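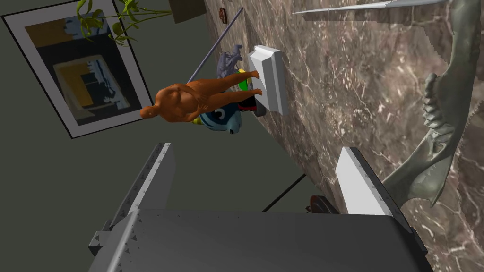

Brown and beige marble with white veins

Sealer for marble wall in a shower, and how long to wait?
Posted by Karine Paquette, October 21, 2026

We are redoing the upstairs bathroom and putting marble tile on the wall behind the shower, brown and beige with thin white veins. The tile is polished and we bought 36 square feet of it from a closeout place called Hiebert. The setter finished grouting last night and told me to seal it "in a few days" but didn't say with what. The store had no instructions either. Do I seal the tile and the grout both? And can we use the shower before that? There are four of us and one other bathroom, so I'd like to keep the wait short.

tomwheeler_tile
Seal both. Use a penetrating sealer made for natural stone, not a topical one. Topical sealers peel in showers and then you have to strip them. Check the grout bag for the cure time. Regular cement grout usually wants 48 to 72 hours before sealer, some want longer. Epoxy grout doesn't need sealer at all, so find out which one he used.
Try it on a leftover piece first, because some sealers darken brown stone. Wipe it on, give it the time on the label, then buff off everything that's left on the surface. If it dries there you get a haze that is a pain to remove. Don't run the shower until the sealer has cured, and that will be on the label too.
To see if it needs another coat later, put a few drops of water on it and wait ten minutes. If the stone goes dark under the drops, reseal.

Bemenance
I would add that sealer won't stop etching. Vinegar, lemon cleaners and most bathroom scale removers will leave dull spots on polished marble even if you sealed it yesterday. Use a neutral pH stone cleaner and a squeegee. We squeegee ours every time and after 2 years it still has most of its shine. Also caulk the corners where the walls meet, don't grout them. Ours were grouted and they cracked the first November.

grout_guy_rick
I never sealed mine and it's fine. Depends on your water I guess.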